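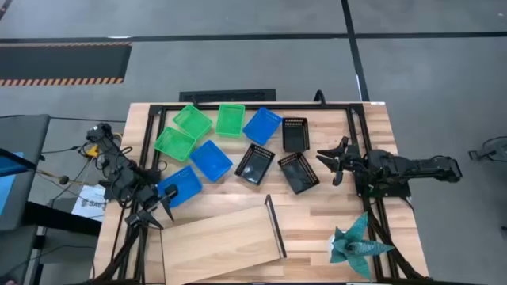 Guest arrival points: pre-season walk-round, November
Site: Movora holiday park, reception, coach bay and luggage room
Checked by: Sowmya Unnithan
Copy to: Delia Vlad, Dale Perron

1. Coach bay markings visible
Pass, in daylight. After four o'clock they are a matter of faith. Repaint before the first tour party.

2. Kerb and ramp to reception
Fail. The ramp lip has lifted again. Wheeled cases stop dead at it and their owners don't. Perron to quote.

3. Entrance doors, automatic
Pass. They open for guests, pigeons and strong wind.

4. Wet floor mats, flat and fixed
Pass with comment. One mat curls at the corner. Laurier Després has put a plant pot on it, so we now have a plant pot in a fire route. Remove pot, replace mat.

5. Fire exit, luggage room
Pass. Clear width measured at 770 mm on the last visit and 754 mm on this one. Doors do not shrink. Someone has fitted a thicker seal and I would like to know who.

6. Luggage trolleys
Fail. Trolley 42 pulls left with such conviction that it should be given its own route. Take out of use until the castor is changed. Brakes on the others hold.

7. Equipment labels, legible and complete
Fail. The Inusel stickers have faded to a tasteful blank, and staff have been writing on things by hand instead. Pen is fine if it can be read from where you stand. White on a black plate shows up well enough, but what I can make out looks like "6N", and only the tops of the characters at that. Every label should show the full asset number, placed where the whole of it can be seen, and should match the register. Brock Robichaud has the register. He also has the only pen.

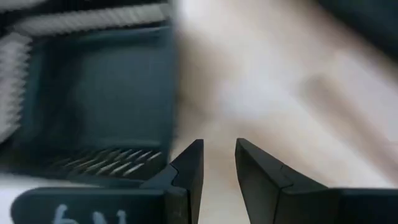

8. Emergency lighting
Pass. The Curent units came on when tested and stayed on. Pinch points are the next worry: the luggage lift gate needs a finger warning on both sides. Any two hard black edges with a narrow gap between them, deserve the same respect, and guests will put a hand in anything at check-in time.

9. First aid box
Pass. Plenty of plasters, no scissors. See reception desk drawer, where the scissors live with the good biscuits.

10. Visitor numbers board
Not a safety item, but it still gives last summer's total and it is hanging from one screw. Fix the screw first.

Items 2, 4, 6 and 7 to be rechecked on Tuesday.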